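Ticket 2474: gripper view in sim does not match the bench
Opened by: Olanrewaju Mohammed
Assigned to: Lukian Fedoruk
Project: Trelden arm, Willodberg shared workshop
Status: closed

Olanrewaju, 9:40 am
I moved the Trelden model over to the new sim build last night. The fingers load and the gripper opens all the way. When I send a close command, the left finger moves and the right one stays where it is. No error in the console. The log stops at line 106 and then repeats the same joint message.

Tried so far: restarted the sim, reloaded the model from the shared drive, swapped in the older config from June. Same result every time. The real gripper on the bench closes fine with the same script.
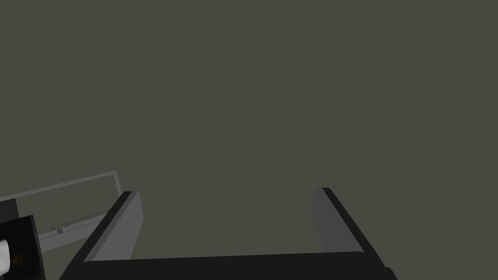
Lukian, 11:15 am
Can you check the mimic setting on the right finger joint? The Osagie export script drops it if the joint name has a space in it. Also check the limits. If upper and lower are both zero, the joint is treated as fixed and you get no warning.

Olanrewaju, 1:05 pm
Limits were fine. Mimic line was missing. I added it back by hand and set the multiplier to -1. Now both fingers move, but the right one goes outward.

Lukian, 1:30 pm
Use 1. The axis is already flipped in the Skotivstead version of the finger file, so you are flipping it twice.

Olanrewaju, 2:10 pm
Changed to 1. Both fingers close and meet in the middle. Ran 19 open and close cycles with no repeat of the joint message. I renamed the joint to right_finger so the export keeps the line next time.

One thing left over: the gray on the inner faces is only the default material. I will fix that in a separate ticket, low priority.

Lukian, 2:25 pm
Good. I put a note about spaces in joint names at the top of the export script. Closing.

Willodberg Workshop help desk | Contact | Copyright Willodberg Workshop | Back to top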